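The great T-shirt fold, and other bedroom news

30 March 2023

So I had a plan for this month, and the plan was the garden. Instead I've been folding T-shirts. I blame the dresser - the middle drawer jammed so badly that I had to take the bottom one out and reach up from underneath, and once you've had your arm inside a dresser up to the shoulder you start asking yourself questions about how many shirts a person needs.

Everything came out and went on the bed, which is where all my sorting happens. It's the right height, it's flat, and if it's covered in clothes I have to finish before I can sleep. (I have slept around a pile before. I don't recommend it, my neck was bad for days.) The heap goes up by the pillow, whatever I'm working on goes in the middle, and I try very hard not to start a second heap.

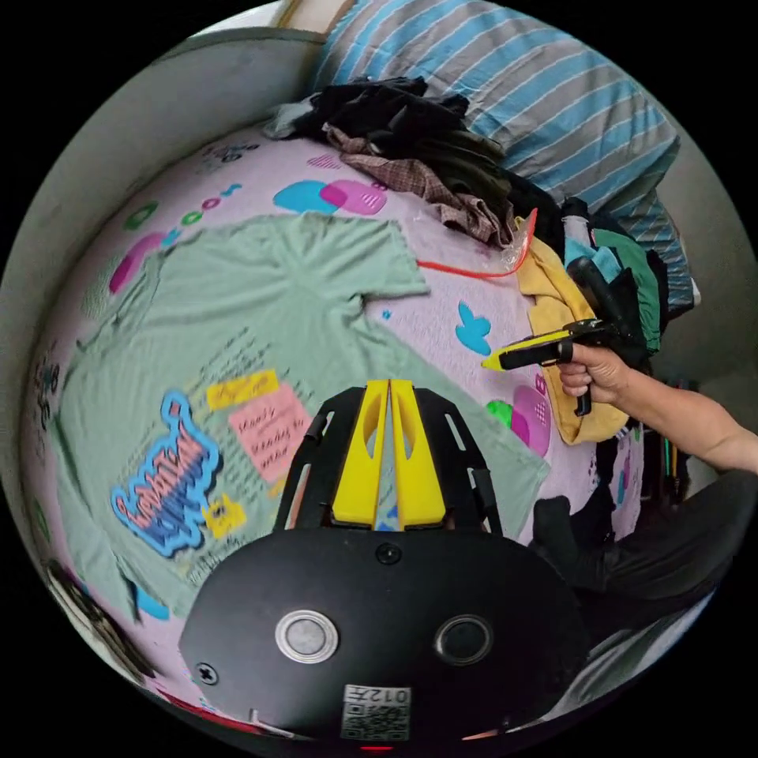

I always begin with the shirts because they're the easy win. Plaid shirts with buttons slow me way down, so they wait, and so does anything I'd have to try on. Plain tees I can do while listening to a podcast and barely looking. The ones with big prints I like to lay out face up first and smooth with the flat of my hand, sleeves out, hem straight, before I even think about folding. I used to skip the smoothing and then wonder why everything looked slept in by the time I wore it!

The method, for those who asked last time: I learned it from a little booklet called The Baranauskienė Fold, which I found in a box of sewing patterns at the Gorstead flea market back in September. It cost me less than a coffee. There are 108 pages in it and I'd say 20 of them are about T-shirts, which seemed excessive until I tried it. You pick the shirt up by its edge, let it hang for a second so the folds drop out, then lower it and bring one side in toward the middle. Then the other side. Then up from the hem in thirds, and it should stand on its own if you've done it right. Mine lean a bit.
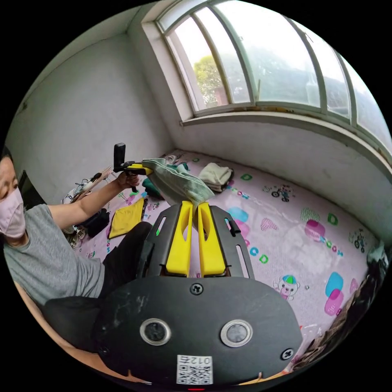
What I keep and what goes

My rule used to be "does it fit," and that rule got me a jammed drawer. Now I ask whether I'd pack it for a weekend away. If I'd leave it at home, it can go to somebody who'd wear it. By that rule I let go of 6 shirts, including one from the Clidholm fun run that I never even ran in (I handed out water, and I handed it out very well).

The loud shirts nearly all stay, though. I can't help it. Give me a pale green tee with words going every which way, a big blue VIEW across the chest, a patch that says Focus, tiny writing squeezed into the gaps, and I'm happy. I have plain ones for when I need to look like a grown-up. And I still find bits of lettering I hadn't read before when I spread one out, which does nothing for my speed. 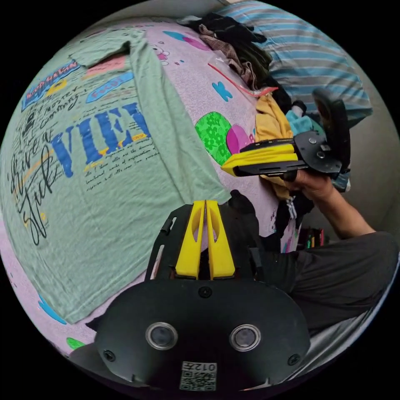

Where it all lives now

I bought a set of drawer dividers from Bisotier, the canvas ones, and they're fine. A little floppy when they're empty, better once they've got something in them. Shirts stand in rows with the print facing up so I can see which is which, and the middle drawer opens with one finger. I've opened it far more often than I've needed a shirt.

Next is the sock situation, then the sheets. If anyone has a fold for fitted sheets that doesn't end in a ball, please leave it in the comments. The booklet's version has a diagram that looks like a kite and I've given up on it twice.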